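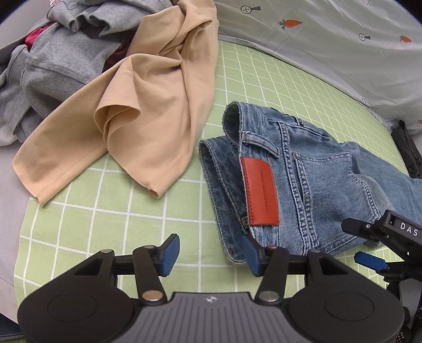 6 min read

I did not plan to write about music again this year, but on Wednesday evening Isla Paterson announced that she leaves Vanirov, and since then my phone does not stop. Three friends wrote to me before I had finished my soup. One of them sent only a crying face, eleven times.

For those who don't follow them: Vanirov are, or were, Isla and her brother Euan Paterson, with Kenna Kerr on drums. I heard them first in May four years ago, in a small hall where the heating was broken and Euan played in his gloves with the fingers cut away. I had lived in this country for a short time then and I understood maybe half of the words in the songs. I bought the record anyway and learned the other half at home with a dictionary. "Thrawn" is a word I have from Isla. So is "dreich", but that one I would have learned from the weather.

The message she put online was short. She said that she is grateful, that she is tired, and that she will make "something quieter" under the name Imrie. Euan shared it one hour later without any comment. Of course people have made a great deal from this. On the fan forum there are already 65 pages, and a person who calls himself a close friend of the band writes there that the two of them have not spoken since the second album was mixed. I don't believe him. The same person told us last winter that Kenna was getting married to Hamish MacRitchie, and Hamish had to go on the radio and say that he had met her twice.

What I do believe is that the second album was hard for them. You can hear it. Truden, the label, wanted a big record and they got one, with strings on nearly every song and a guest verse which I always skip. The first album was made in a kitchen. On the third song there is a kettle, quite clear if you use headphones, and they left it in.

My friend Lahcen Badawi does not agree with me. He says the second album is the better one and that I only love the kettle because I was lonely when I heard it. We had this discussion on the telephone for most of yesterday evening, while I was supposed to be peeling potatoes. He thinks Isla is right to go, and that Euan should have gone first. He also thinks "Utance" is their best song, and there I must give him the point. I played it this morning while the coffee was heating and had to stop in the middle.

The shows for the spring are cancelled, all six of them. I had a ticket for the last one. The money comes back by itself, the website says, but the booking fee does not, and I find this a little mean. If somebody knows whether one can write to them about it, please tell me in the comments.

As for Imrie, there is one song already, put up without a cover or a title. It has her voice and a piano that needs tuning. I have listened to it four times and I can't yet say if I like it – the melody goes up where I expect it to go down. Kenna left a heart under it. Euan, when I looked last, had not left anything, but it is Christmas and maybe he is simply eating.

I will write more when there is a proper recording. Until then I am keeping my old T-shirt from the broken heating concert, which has shrunk and which my sister has asked me twice to throw away.

Posted December 25, 2020

783 shares · 6 comments

Contact | Back to top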